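広告賞の審査員名簿は誰のためにあるのか

六月になると、マーケティング業界のあちこちで賞の応募要項が出そろう。今年もUkeroとWellsteadから案内のメールが届いた。どちらも本文の半分が審査員の顔ぶれの紹介で、肩書がずらりと並んでいる。肝心の審査基準はリンクを二度たどった先のPDFにあり、一ページ半しかなかった。

私は広告賞そのものを無駄だとは思わない。若い制作者が名前を知られるきっかけになるし、社内で予算を通すときの材料にもなる。ただ、「効果」を掲げる賞が本当に効果を測っているのかという点については、かなり疑っている。

Wellsteadの昨年の応募総数は1,227件だったという。部門ごとに重複応募があるにせよ、審査員は19人である。全員が本業を持つ忙しい人たちで、一次審査は各自がオンラインで見ることになっている。一件に何分かけたのか、主催者は公表していない。問い合わせてみたが、「十分な時間を確保しております」という返事が来ただけだった。

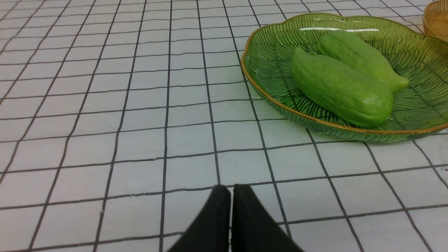 受賞事例の書き方にも型がある。Du Plessisのキャンペーン資料を例にとると、購入意向が前年比118%、指名検索も増えたと書いてある。では、同じ時期に値引きをしたのか。取扱店は増えたのか。競合が出稿を止めていた可能性はないのか。資料には何も出てこない。応募用紙にその欄がないからで、書かなくても減点されないものをわざわざ書く担当者はまずいない。

この話を、以前Marnsteadで宣伝を担当していたJana Seidelさんにしたところ、審査の場では意外に鋭い質問も出るのだと反論された。数字の根拠が弱い応募は最終選考で落ちることが多いそうだ。それはそうなのだろう。しかし、最終選考に進むのは20件ほどである。残りの千件以上は、動画の出来とタイトルの強さでふるいにかけられたのではないか。そう聞くと、彼女も否定はしなかった。

主催者の事情もわかる。応募料は収入の柱で、提出書類を厳しくすれば件数は減る。有名な審査員を並べれば応募が増える。だから名簿が先に来て、基準が後に回る。商売としては筋が通っているが、それなら「業界の水準を高める」という看板は少し小さくしてほしい。

変えるのはそう難しくないと思う。まず、価格と配荷の変化を応募用紙の必須項目にする。次に、落選した応募にも二、三行でいいから理由を返す。手間が増えるという声は必ず出るだろうが、応募する側はすでに安くない料金を払っている。

受賞歴で代理店を選ぶ広告主の側にも責任はある。提案書の表紙に並んだロゴを見て安心し、どの部門で何を評価されたのかを尋ねない。私自身、前の会社では尋ねなかった。選んだ代理店の仕事は悪くなかったが、賞のおかげで良い相手を選べたのかどうかは、今もわからないままだ。

来年の案内が届いたら、名簿は飛ばしてPDFから読むつもりでいる。二ページに増えているかどうか、あまり期待はしていない。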